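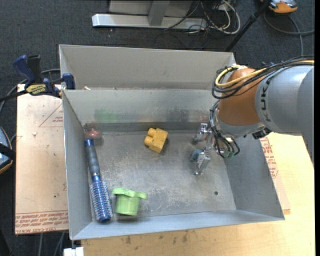 Our project looked at how household stuff gets sorted when people clear out a room, and why the small things always end up mixed together. We did the sorting at Prurnton in June, 3 rounds, same gray metal bin every time. The mixed bin is the hard one — a blue round hairbrush lying in with a yellow toy block and a light green plastic toy shaped like a cup. Bathroom or playroom? Our first label sheet had no answer for that.

Results so far. 231 items logged, most of them toys or bathroom things. Brushes were slowest, people kept arguing about were they go. Still to do: retype the Wevano sheets, fix the category list, add a "small parts" group. Graph comes in the next verison.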